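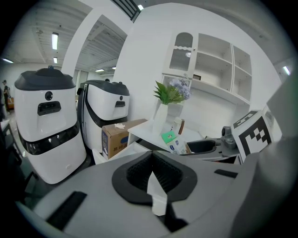

According to Lindalva Vasconcelos, the save file loads correctly up to the end of the fourth chapter, and the fault appears only when the player returns to the chapter select screen and chooses the harbor chapter a second time. The game then displays the message "Chapter data could not be read" and goes back to the title screen. She reports the same result on three attempts, with a restart of the console between each.

Ticket 269
Product: Callano, console edition
Category: Saved games and progress
Priority: Normal
Opened: January 19, 2025
Status: Resolved, pending update

Initial response from Wulix Player Support

Thank you for contacting Wulix Player Support. We are sorry that your progress has been interrupted. Please do not delete the save file or reinstall the game while this ticket is open. Deleting the game on some consoles also removes local saves, and we are not able to restore them from our side.

Please provide the following:

The version number shown in the lower corner of the title screen.
The name of the last chapter completed before the error.
Whether cloud saving is turned on.
Whether any optional content, including the Mendonça side story, is installed.

Customer reply

The version is 1.4. The last chapter I finished was the mountain one. Cloud saving is on. The Mendonça side story is installed, and I had started it but not finished it. I have around 46 hours in this file and would prefer not to begin again. My older save, from December, opens the harbor chapter without any trouble, but it is missing the whole of the mountain chapter.

Support, first review

Thank you for the details. The December save is useful to us, as it was made before version 1.4 was installed. Please try these steps in order and stop if the chapter opens.

Step 1. Close the game fully from the console's home menu. Putting the console to sleep does not close the game.
Step 2. Turn off automatic cloud saving for Callano only.
Step 3. Copy the current save to an empty slot from the Save Management menu. Use the copy for all further tests.
Step 4. Load the copy and select the harbor chapter.

Customer reply

Steps 1 to 4 completed. The copy gives the same message. I also tried the desert chapter and that one opened normally, so it seems to be the harbor only.

Support, second review

The ticket has been passed to the save data team at Tunen, the studio that maintains the console edition. They have asked for one more test. From the copied save, open the Mendonça side story, play to the next rest point, save there, and leave through the pause menu. Then select the harbor chapter again.

Customer reply

This worked. The harbor chapter opened, and my party was at level 54 as it should be. Two items are missing from the storage chest — the brass compass and the ferry pass. Everything else looks right. Should I keep playing on the copy or wait?

Support, findings

The save data team has confirmed the cause. When a player leaves the side story before its first rest point, version 1.4 writes an incomplete record for the harbor chapter, which shares several characters with the side story. Reaching a rest point replaces that record with a complete one. Story progress and party levels are not affected, but items picked up in the harbor on the first visit may not be listed in storage.

It is safe to continue on the copied save. Please keep the original save in its slot until the next update is installed. The brass compass and the ferry pass will be returned to storage the first time the save is loaded in version 1.5. If you need the ferry pass before then, the harbor clerk will sell a second one for 65 coins, and owning two will not cause a further error.

Cloud saving may be turned on again. When the console asks which version to keep, choose the save stored on the console.

Customer reply

Thank you. I bought the second pass and the crossing works. Cloud saving is back on and it kept the right file. I will leave the original where it is.

Support, status note

Workaround confirmed by the customer. The ticket is linked to the known issue "Harbor chapter cannot be opened after leaving side story" and will close when version 1.5 is released. Replies sent before that date will be added to this ticket.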